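Workshop tips: comparing small grippers on a stitching bench

Last changed 2026-05-11

These are my notes from the bench in Bronby, where we try out needle grippers for small two-arm setups. English is not my first language, so please excuse a strange word here and there. I write mostly for people who have two arms, a box of jaws from different makers and no plan yet.

Before you compare anything

Decide what you compare. I have seen people change the jaws, the controller and the light in one afternoon, and in the evening they have a lot of opinions and no result. Change one thing, do the same line of stitches, write down what happened. A cheap squared notebook is enough. I put the jaw name at the top of the page, and under it the thread, the needle and the speed setting.

Warm up the arms. Ours need 24 minutes before the wrist joints stop drifting. In August the room is warm already and I am tempted to skip this, but the first stitches are always a little off when I do.

The jaws

For the hand that holds the needle I like a flat, long jaw with a fine texture. The Ojo jaws have this, and a curved needle stays where I put it. The Duden jaws have coarser teeth. They hold stronger, but they scratch the needle, and with a thin needle you can feel small jumps when it turns. For the other hand I prefer a pointed pair. It has to come close to the surface and take up the needle or the thread end without pressing the pad down.

Do not buy two identical jaws only because they are sold as a pair. We did this first, and one of them has been in the drawer ever since.

Clean the texture after every line of stitches. A soft toothbrush and warm water do the job, then a dry cloth. Do not use a metal brush. Look at the small screws on the wrist and the collar at the same time, and tighten them by a hair if needed. I put a dot of nail varnish over the screw and the metal next to it, so I can see when it has turned.

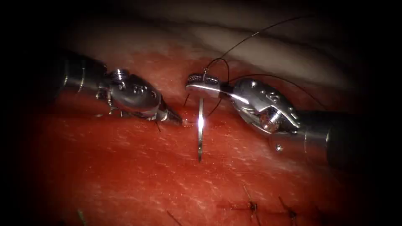 Thread is where most of the time goes. Cut it shorter than you think you need. With a long piece the loops climb over the wrist and catch on every pin and edge, and then you pull with the arm and the knot closes in the wrong place. I now cut all pieces at 112 millimetres for single stitches. Black thread on a red pad is easy to follow in the camera picture. Blue was difficult for us.

Leave the tails a little long when you trim. Very short tails slip back through the knot if you tug the pad afterwards, and a tug is a good test for the knot.

The pad

Keep the pad moist, but not swimming. A small spray bottle, two pushes, wait a minute. When it dries out the needle goes in with a jerk, and you will blame the gripper for it. When it is too wet, the light shines back into the camera and you lose the point of the needle. Turn the lamp a little to the side before you turn it down.

The controller

We tried two. The old Duden box is slow but very even. The Harkero box reacts faster, and at first everybody likes it more. After one hour my hand was tired, because it follows each little shake. There is a smoothing value in the menu, from 0 to 1000. The box came to us set at 1000, where the arm feels as if it moves in honey. I went down step by step and stopped at 73, and there it still is. Your hands are different - start in the middle and go slowly.

Write the value on a piece of tape and stick it on the box. After an update ours went back to the old number and I lost a morning looking for a mechanical fault.

Storing

Jaws go into the drawer closed, each in its own little bag with a label. Needles go on a magnet strip, away from the controller. Thread I keep in a tea tin, in the dark.

Next I want to try the Ojo jaws with the old Duden box. The adapter ring is ordered but it has not come yet.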